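Lernotum 용지 함수율 측정 데이터 카드

버전: 3
관리: Chun-yin Lai
최종 개정: September 판

개요
Lernotum은 사무용 백색 용지의 함수율과 말림(curl) 변화를 기록한 표 형식 데이터 모음이다. 실내 상대습도 변화에 따른 용지의 치수 안정성을 비교할 목적으로 작성되었다. 시료는 599매이며, 시료 한 매가 표의 한 행에 대응한다. 이미지 데이터는 배포본에 포함되지 않는다.

파일 구성
samples.csv 시료별 기본 정보와 최종 측정값
climate.csv 조습실 온습도 기록, 기록 간격 60초
weighing.csv 칭량 원시값, 영점 보정 전
batches.csv 제조 로트와 개봉 시각
CHANGES.txt 판별 변경 내역
문자 인코딩은 모두 UTF-8, 구분자는 쉼표, 소수점은 마침표를 쓴다. 결측값은 빈 칸으로 둔다. 0은 실제 측정값이므로 결측으로 처리하면 안 된다.

samples.csv 열 정의
sample_id 시료 번호. 로트 기호와 일련번호를 붙임표로 연결
batch 로트 기호. batches.csv의 같은 이름 열과 결합 가능
side 펠트면(F) 또는 와이어면(W). 조습 시 위로 향한 면
grain 초지 방향. L은 종목, S는 횡목
mass_in 조습 전 질량(g)
mass_eq 평형 질량(g)
mass_dry 절건 질량(g)
moisture 함수율(%). 평형 질량에서 절건 질량을 뺀 값을 평형 질량으로 나누어 계산
curl_max 네 모서리 중 가장 높이 들린 값(mm)
flag 품질 표시. 아래 항목 참조

측정 절차
로트는 Stumov 조습실에서 개봉한다. 시료는 한 매씩 분리하여 트레이에 수평으로 놓고 36시간 동안 조습한다. 시료끼리 겹치지 않게 한다. 조습이 끝나면 말림을 먼저 재고 이어서 칭량한다. 순서를 바꾸면 취급 과정의 변형이 말림 값에 섞인다. 절건 질량은 건조기에서 항량에 도달한 뒤 데시케이터에서 식혀 측정한다. 말림 측정에는 Zirdale 높이 게이지를, 칭량에는 분해능 0.001 g의 저울을 사용하였다.

품질 표시(flag)
A 정상
B 조습 중 습도가 허용 범위를 벗어난 구간 있음
C 모서리 접힘 또는 눌림. curl_max 사용 불가
D 재칭량 값과의 차이가 허용치를 초과
로트 M3의 앞쪽 200매는 2판까지 grain 값이 반대로 입력되어 있었다. 3판에서 수정하였으며, 2판으로 계산한 방향별 말림 평균은 다시 계산해야 한다. 함수율 값에는 영향이 없다.

권장 용도와 제한
같은 평량의 용지 간 비교, 평형 함수율 모형의 검증, 통계 교육용 실습에 적합하다. 코팅지와 재생지는 포함하지 않으므로 해당 지종으로 외삽하지 않는다. 급격한 습도 변화에 대한 과도 응답도 다루지 않는다. curl_max는 최댓값만 남긴 것이므로 말림의 축 방향은 이 열로 복원할 수 없다.

분할
별도의 학습용·평가용 분할은 제공하지 않는다. 분할이 필요하면 행 단위 대신 로트 단위로 나눈다. 같은 로트의 시료는 개봉 시각과 초기 함수율을 공유하여 서로 독립이 아니다.

알려진 문제
climate.csv에는 기록계 교체로 생긴 공백이 한 곳 있다. 보간하지 않고 그대로 두었다. weighing.csv의 시각은 저울 내부 시계 기준이며 climate.csv와 최대 2분까지 어긋난다. 두 파일을 결합할 때는 batches.csv의 clock_offset 열로 보정한다. Mthembu 형식으로 변환한 사본에서는 빈 칸이 0으로 바뀌는 현상이 확인되었으므로 원본 CSV 사용을 권한다.
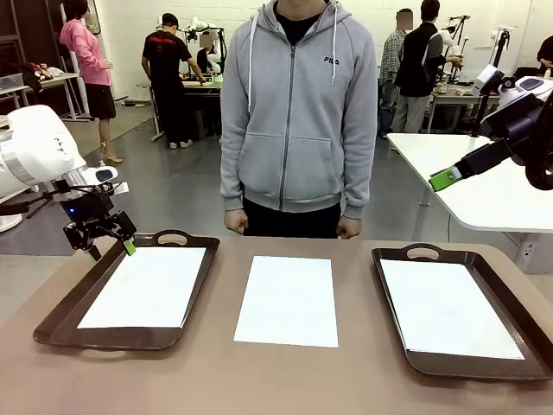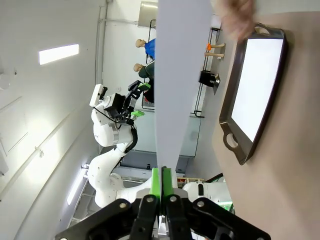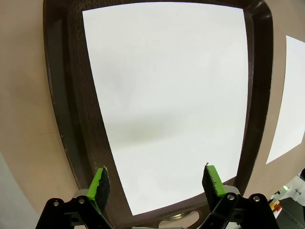
흰 용지와 갈색 계열 트레이

함수율을 절건 질량 기준으로 환산하려면 어떤 열을 써야 하는가?

mass_eq에서 mass_dry를 뺀 값을 mass_dry로 나누고 100을 곱한다. moisture 열은 평형 질량 기준이므로 그대로 쓰면 값이 낮게 나온다. flag가 D인 행은 환산 전에 제외한다.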